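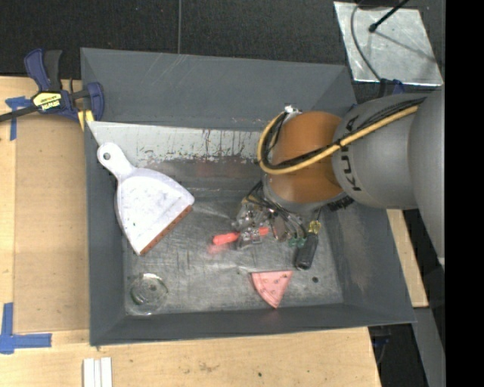 Verena Kälin

4 December 2020

Brestero opened its gates for the Christmas season this morning, and the old boat ride at the back of the park has been given over to the winter version again. Regulars will know it as Drurketti for most of the year. Until the middle of January it runs as Drurketti on Ice, with a new soundtrack, new lighting in both tunnels and a different ending.

The biggest change is in the harbour room. The painted fishing village has been covered with snow made from cotton and paper, and the lighthouse now turns with a blue lamp. The two brass players who used to sit on the pier have been moved to the roof of the inn, where they play a slow version of the ride's main tune. The park says 2693 small lights were hung in this room alone, and that the crew began putting them up in November, after closing time.

The second tunnel is darker than last year. I missed the lanterns along the left bank, but the singing from the mill is much easier to hear now and the drop at the end comes as more of a surprise. The drop itself has not been altered. You will still get a wet sleeve if you sit in the front row.

Capacity is lower this year. Each boat takes one household, with an empty row kept between groups where a boat is shared, and masks are worn from the station until you are back outside. The park is letting in 677 visitors per session, and there are two sessions a day. Tickets have to be booked ahead and are not sold at the gate.

Trellel, the indoor theatre beside the station, is closed for the season. Its puppet show has been shortened and moved to the covered square, where it plays without seats - stand near the fountain if you have small children with you, as the stage is low. The gingerbread stall is there too, along with a hot chocolate counter run by Moser, the bakery from the village.

Annual pass holders get a colour print of the winter poster while they last. There are 200 of them, handed out at the guest office beside the main entrance. Bring your pass, as a booking email on its own won't be accepted.

The carousel and the little railway are running as normal. The log flume and the swings are shut until spring. The car park closes half an hour after the evening session, so leave a bit of time if you plan to ride Drurketti last.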